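Table Clearing Moves to Hand-Held Grippers: What Changes for Staff
Tuesday, March 30, 2021
By Zinhle Baloyi
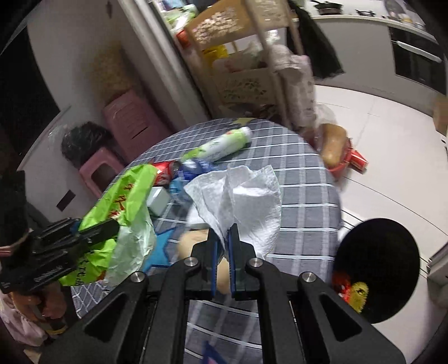 The Cavico break rooms and tenant kitchens are the second group of sites to go over to the new procedure. Demonstration shifts began there after the Goicoechea building finished its trial period, and the work order covers table clearing only. Floors, sinks, and appliances stay on the existing cleaning schedule and are still done by hand.

Under the procedure, a cleaner clears a table with a gripper in each hand. Each pass is recorded and sent to Bruvus, which uses the recordings to train the clearing arm due for installation at Goicoechea in April. The arm will handle one table at a time, in one room, with a member of staff present. No other installation is scheduled.

Job content

A demonstration shift has 50 passes. A pass starts with the table set and ends when the last item has been released. The person on shift then resets the table and starts again. Resetting is paid work and is logged under the same code as the pass itself. Several people had been entering it as idle time, and those entries have been corrected back to the start of the trial.

Soft items account for most of the repeated passes. Paper towels and thin plastic bags change shape when the fingers close, and anything underneath tends to move with them. The present instruction is to lift the covering item first, set it down clear of the others, and then go back for what was under it. Bread and other soft food should be taken with the least closure that will hold. Bags are to be gripped on a fold, with the second gripper steadying the bag if it is large. Rigid boxes and cans need no special handling.

Speed is not measured. Lachlan Rennie, who schedules the shifts, has asked that this be repeated in print. A slow pass with clean releases is usable, and a fast pass with a dropped item has to be done over.

Hours and rates

Cleaners on demonstration shifts keep their grade and receive the technical supplement for the full shift, including setup. Time spent on demonstrations counts toward seniority in the cleaning grade. Route hours given up for a demonstration shift are covered from the relief list and are not made up later in the week.

When the arm is running at Goicoechea, the two evening clearing slots there become one attendant slot and one route slot. Total hours are unchanged. The attendant loads the bins, stops the arm when required, and clears whatever it leaves. Training for the attendant slot takes 3 hours and is open to anyone who has completed 20 demonstration passes.

Strain and rest

Holding two grippers for a full shift loads the wrist and the base of the thumb differently from ordinary cleaning. Five people reported soreness in the first weeks. The rest interval has been shortened from every hour to every half hour, and the trigger spring has been replaced with a lighter one from Brerketti. Grippers still fitted with the old spring should be returned to the equipment cage. Report any numbness on the day it occurs, using the standard injury form.

Open points

Staff have asked whether the recordings can be used to assess individual performance. The site agreement says they cannot, but it does not set a retention period. A written answer on retention has been requested from Bruvus and will be printed when received.

Staff have also asked who signs off on a table the arm has left partly cleared at the end of a shift. For now it is the attendant.

Last updated: March 30

Recent items
Relief list: how to add or remove your name
Spring exchange at the equipment cage
Goicoechea evening slots, revised
Using the standard injury form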